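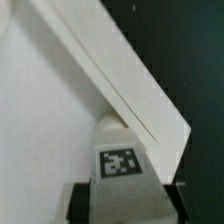

Getting the Vernen arm back to work took us most of Thursday, and I loved every minute of it! Masanobu Chiba and I do the upkeep on the cell at our Dinusham shop, and this page is for everyone who keeps asking what goes on in there. We start at the gripper, always. The white housing between the two black fingers picks up gray smudges and scuffs down low, and we wipe those off with a barely damp cloth – no solvent anywhere near the printed square tag. The tag has to stay readable, so it gets a dry cloth only.

Next come the finger screws. There are 4 on each side, and Masanobu marks every one with a paint pen once it's snug, which makes checking them next month so easy. If a mark has shifted, we take the screw out and start over with fresh threadlock.

Then my favorite part, the slow run. We play program 1742 at up to 26 percent speed and stand there listening like it's a concert (bring coffee). Any clicking and we go back to the wrist cable, where the clip from Pryor likes to work itself open.

More from the Inusley cell in February – that one has a brand new cable guide and I can't wait to get at it.

Gaetano Vitale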